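Judit Kocsis had the Kanora on trial for 15 days, and by the second one she was already writing her review in her head.

"It stacks!" she told Farah Ong over the phone. "Bowls, Farah. Thin plastic bowls that stick to everything, and it goes after them one at a time with two black fingers, like somebody picking up a baby bird."

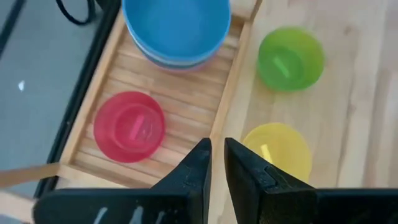 Farah ran the kitchen at the Pekdale school, where lunch meant 90 children and one sink, and she had seen plenty of clever machines come and go. "How long does it take?"

"Longer than you. But you can teach it! You guide the arm through the move, it tries it back, and then you change the colors on it and see what it makes of that." Judit was pacing now. "I gave it blue and yellow and green and pink, and a wooden rack with slats, which I thought was mean of me."
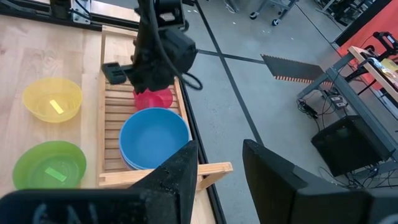

"And the price?"

"You rent it. 146 a month, and they throw in the spare fingers." She stopped by the window. "I don't love the manual. Page 18 is just wrong. And I'd want a softer grip for anything chipped - I'm putting that in the review too."

Farah was quiet for a bit. Judit could hear pans going into a cupboard.

"Bring it over Friday," Farah said. "I've got bowls it hasn't met."

Judit was already looking for the box it came in. 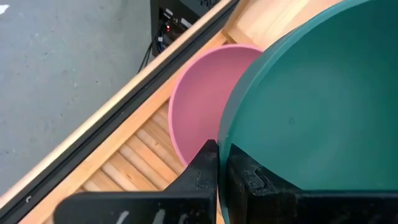

The Kanora with a green bowl and a pink one, close together at the rack.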